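Morikawa Boat Club, minutes of the members' meeting, December 2019

I took the notes again, so blame me for the spelling. Toshiko Matsuda ran the meeting and we got going late as usual (parking!).

1. July minutes
Read and passed. I'd left out the vote on the fuel dock hose, so that's in now.

2. Haul-out
The yard at Clisier wants all boats on the trailer list before they'll book the lift. Anything over the old weight limit needs two slings and a diver, and I said that sounded like a lot of fuss for my little cuddy cabin. 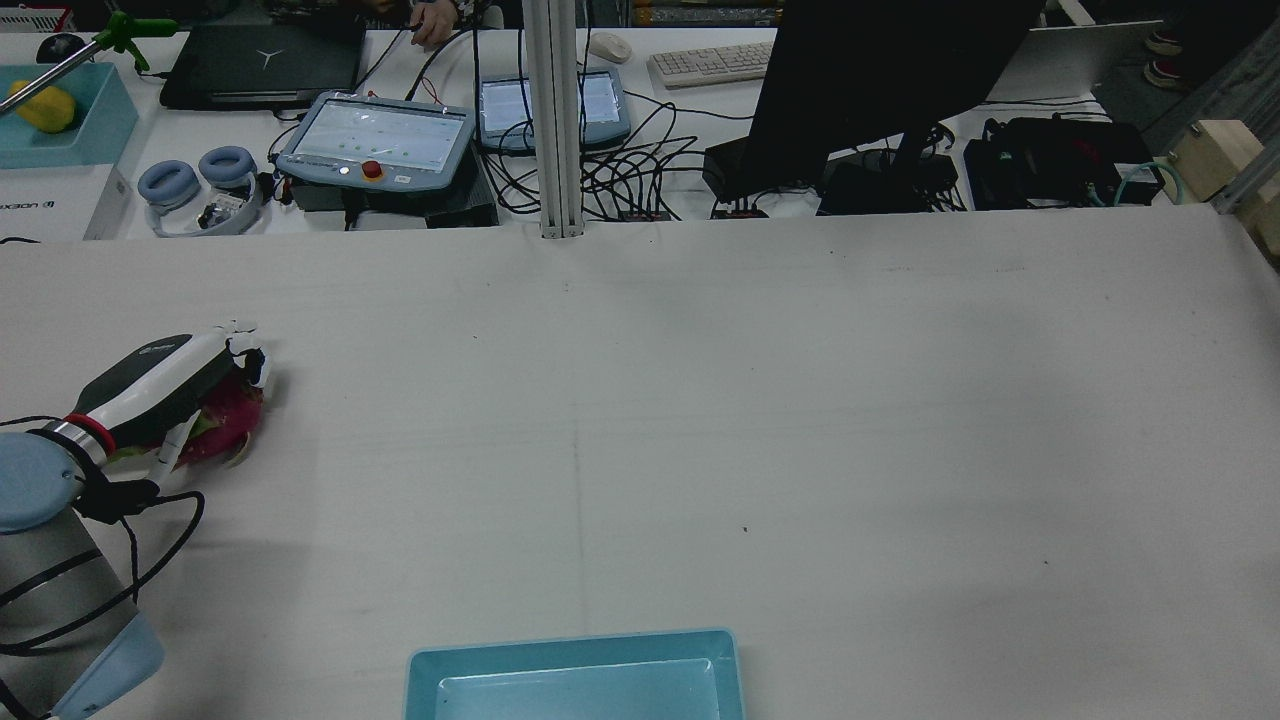 Haruna Uchida replied that the diver only matters for shaft-drive boats, and outboards can go up on the regular straps. Fine by me! We agreed to send in the list as it stands.

3. Money
We have $606 in the dock fund after paying for the new cleats. I'd love to spend it on lights for the ramp, but Toshiko wants two quotes first, one from Avirier and one from whoever else will drive out to us.

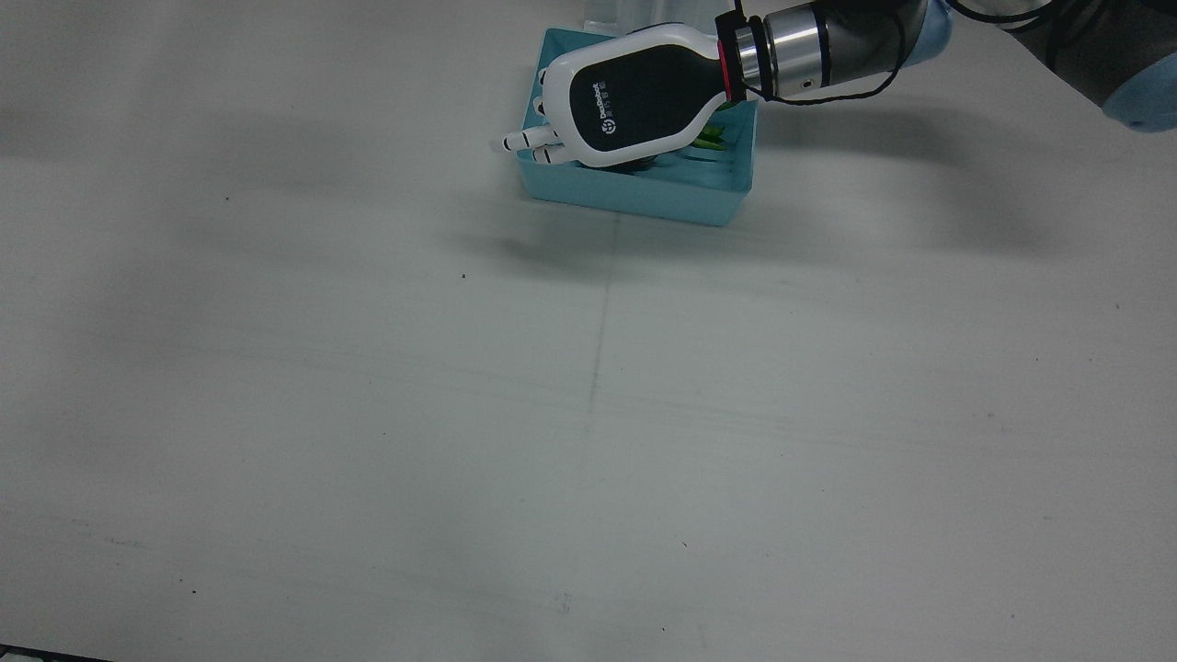

Robot hand over the blue bin

4. Winter fishing trip
We're taking the Tadeck out past the breakwater if the swell stays down. I went on a bit about trim tabs here, sorry everybody, but she really does pound in a head sea when the bow's too high.

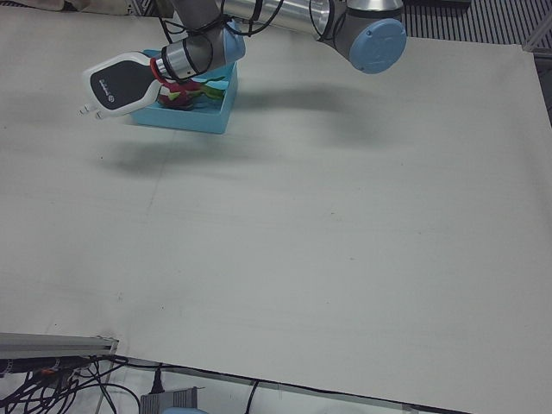
Anyway, we settled on a limit of 60 gallons of fuel for the day, split between whoever's on board. Bring your own bait and a life jacket that still fits. Haruna will keep the sign-up sheet.

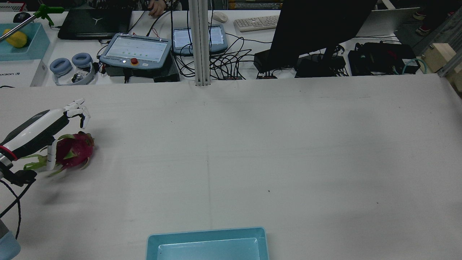
5. Other business
The gate code is changing, so ask me for the new one. Meeting closed, and then we had pie.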